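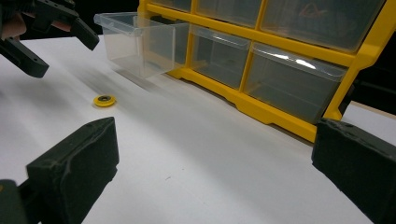
The Junk Drawer Problem

My grandfather kept 60 baby food jars nailed by their lids to a beam in his garage, each one holding a different size of screw. When he needed a washer he reached up, gave a jar a half turn without looking, tipped the washer into his palm and screwed the jar back. The whole business took less time than it took to complain about it, and he always complained about it.

I thought of those jars a lot this year while I was calling people who are trying to get machines to put small things away. I had assumed we were further along. I have been promised a robot butler since I was in second grade, and by my count I am owed at least three. What I own is a disc that eats one phone charger a month and gets stuck under the same radiator.

"People ask me when it will fold the laundry," says Houshang Bakhtiari, who works on robot hands at a small outfit called Lolteo. "I tell them to ask me about the drawer first."

By the drawer he means any drawer, but mostly the little clear plastic kind that slides into a bench-top organizer, the sort every repair shop has and every home owner buys once, fills with picture hooks, and forgets. To put a part away in one of these, you pick the part up off the table, which is flat, and the part is also flat, so there is nothing much to get hold of. You pull the drawer out far enough to drop the part in. You don't pull it out so far that it comes off in your hand and empties itself into your shoe. Then you push it shut, straight, so it doesn't jam.

You have done this half drunk with a flashlight in your teeth. For a machine it is a week's work, and that's if the light is good.

Clear plastic is its own small insult. Cameras see through it or see the glare on it, and neither tells them where the front lip is. Bakhtiari once watched an arm close its fingers very gently and confidently on the shine of a drawer, an inch from the drawer. "It was a beautiful grasp," he says. "I would have given it full marks."

The way around all this, or the way that's popular just now, is to quit writing rules and have people show the machine instead. You hold a gripper in each hand, with a camera on it, and do the chore yourself using those two pinching fingers and none of your own. Then you do it again. I tried it for an afternoon in February and can report that it is like eating peas in oven mitts. My best drawer of the day went in crooked. My worst I would rather not go into.

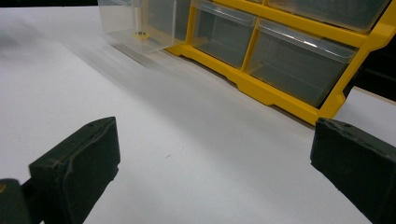 The people who are good at it are very good. Cheng-en Yau, who trains demonstrators for a company named Jistance, can pick up a washer and put it in a drawer with a gripper in each hand while carrying on a conversation about her landlord. Her advice is to slow down at the end. Beginners rush the drop, she says, and the machine learns to rush it too, and then you have a robot that flings hardware. Her group logged 1,967 drawer runs last winter. She threw out 280 of them, mostly for sloppiness, and she won't say how many of those were her own.

So can they do it yet? On the shop floor, kind of. At Hubmann, a firm that rebuilds pumps, one arm sorts rings and spacers into bins all night and does fine so long as the bins stay where they were yesterday. The bins have no drawers. The foreman took the drawers out, and he looked pleased with himself when he told me so. Plenty of what gets called automation is like that when you go and see it: somebody moved the furniture.

At home you can't move the furniture, or you can but then you live there. Nanetti, which wants to sell a kitchen helper with 2 arms, let me watch one tidy a countertop. It put away a spoon. It put away another spoon. It opened the drawer a third time, thought about things for a while with its hand in the air, and closed it again with nothing in it, which I have done myself plenty of times and never been charged a subscription for.

I asked Bakhtiari whether he has one of those organizers at home. He does, in the basement. The bottom row is labeled in his wife's handwriting, and the top row is a mess. He says he will get to it when he has a free weekend, and he doesn't expect any help.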